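**Wanted: two pairs of hands for a shared-workshop robot build (Naddale)**

Posted 2 Dec 2020

The Skallwood is a two-armed household robot being built on evenings and weekends in a shared workshop at the back end of Naddale. It is meant to do the small, dull jobs around a sink. So far it has a name, a logo, two arms that mostly agree with each other and a parts bill of $3,617, which one member's spouse believes to be a good deal less.

What it doesn't have is enough practice. The arms learn by copying people, and the people they have been copying are the four of us who built them. We all load a dish rack the same wrong way. We need somebody new.

**The work**

You stand at a table and do a kitchen chore with a gripper in each hand. You squeeze, the jaws close, the computer writes down what happened. Then you put everything back where it started and do it again. We are after 1,000 good runs by the end of August and would like them to come from people who move differently from us and from each other.

The current job is sponge into soap dish. It sounds like nothing. Try it with your fingers swapped for a pair of jaws and a cable trailing off each wrist, and you will develop views on sponges.
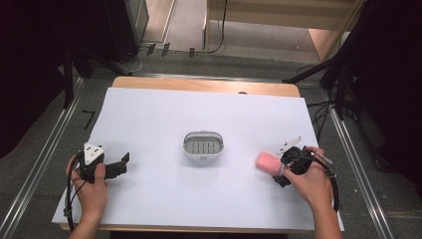 *Sponge and dish at the table, one gripper to each hand.*

After the sponge comes cutlery, and after cutlery comes folding a tea towel, which we have been putting off for reasons that will be clear to anyone who has tried it.

**Who we're looking for**

Two people, 18 or over, who can stand for an hour and don't mind repeating themselves. Left-handers are very welcome — all four of us are right-handed and the robot has picked up the habit. Long arms, short arms, fine. You don't need to know any programming. If you do, please keep your opinions about our code until the tea break.

It would help if you:

- can follow a written sheet without improving on it
- will say so when you drop something, so we can mark the run
- are all right with your hands and forearms being recorded (no faces, no names in the files)
- own shoes with closed toes, as the workshop insists and so does the Contreras lathe

People who have already spent a lot of time on other robots should still write in, but mention it. We're trying to keep the mix broad.

**Hours and pay**

Sessions are two hours with a proper break in the middle. We'd like you for one or two a week, evenings mostly, and we can shift them around your real job. Pay is $25 an hour, in your account by the end of the month, plus bus fare. There is a kettle. The biscuits are whatever colour the discount shop had in.

Your first session is a paid trial. You'll do about 9 runs, we'll play a couple back, and either side can bow out afterwards with no hard feelings. Some people find it restful. One found it maddening and told us so at length, and we paid for that time as well.

Current workshop rules apply: masks on indoors, hands washed on the way in, grippers wiped down between users. If you're feeling rough, stay home and we'll rebook you.

**How to apply**

Leave a note in the Clalance tray by the workshop door, or reply through the members' board under "Skallwood hands". Tell us which hand you write with, which evenings you have free, and the most boring job you've ever been good at. No résumé, please. We'll answer everyone, though possibly not quickly, as the robot can't type yet.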